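**April, notes on the tracker / planner mismatch**

Picking up from the argument over lunch. Prinell reports a clean grasp label on nearly everything in the holder-and-tray set, and I don't believe it. A number that good usually means the check is looking at its own answer.

What it does, as far as I can tell from reading the code: it takes gripper width, waits for it to stop changing, and calls that a grasp. It never asks whether anything is between the fingers. If somebody closes the gripper on nothing and the width settles, we get a label. I tried it with the width trace alone and no pose at all, and it still gave me a full set of segments. So the pose input is decoration at the moment.

Sigita says the width threshold covers this. It would if every object were the same thickness along every edge. The top flap of the orange holder is thin, so a good grip on it looks very close to fully shut. I set the threshold tighter and lost real grasps. I set it looser and got the empty ones back. There may be a value in between, but I'm not going to tune it by hand and call it perception.

Second complaint, the time base. Both grippers log over cable and I had assumed they shared a clock. They don't. Left and right are stamped by separate processes, and the resampler (the Žukauskas one, which we copied over without reading) quietly fills the gaps with straight lines. Of the 1,251 segments in the set, I have no idea how many have a real sample at the moment of contact. 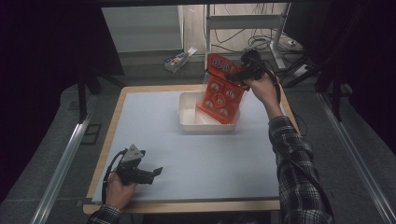

*Vija Luik, planning bench. Comments in the margin or in the Closska thread, please.*

The holder tilted up on its lower edge in the tray is the pose I keep going back to. The planner wants a single "lift" with a start and an end. With the bottom edge still resting in the tray, the tray is carrying part of the load and the motion is closer to a hinge than a lift. Going in and coming out also pass through much the same pose, and Buto decides which is which from the sign of the vertical speed over a window of 500 ms. If the hand pauses there, the sign is noise. I'd like to see it admit that it doesn't know.

Reran the direction step with the window at 2,000 ms to see what would happen. Fewer flips, but the short placements got swallowed by whatever came next. Put it back.

Also tried feeding it the wrist path from the head camera instead of the gripper pose. Smoother, and wrong in a more convincing way. The offset drifts when the hand turns. Dropped it.

To do:

- Make the grasp check fail on purpose: record empty closes, run them through, see what it says.
- Stamp left and right from one process. Until then no two-handed timing goes in any plot.
- Have the resampler mark filled samples. Don't let it hide them.
- Add "unsure" as a direction label and let the planner skip those.
- Ask Sigita where the threshold came from. The commit message says "better value".

Sigita Pētersons wrote under this at 16:40: "Threshold came from the foam blocks. Never checked on anything thin. Agree about the clock, don't agree about the hinge, the planner only needs the end pose."

The end pose is fine if the path to it is fine. If the planner straightens the path, the lower edge goes through the tray wall. I'll run it in the simulator with the wall turned on, which it currently isn't.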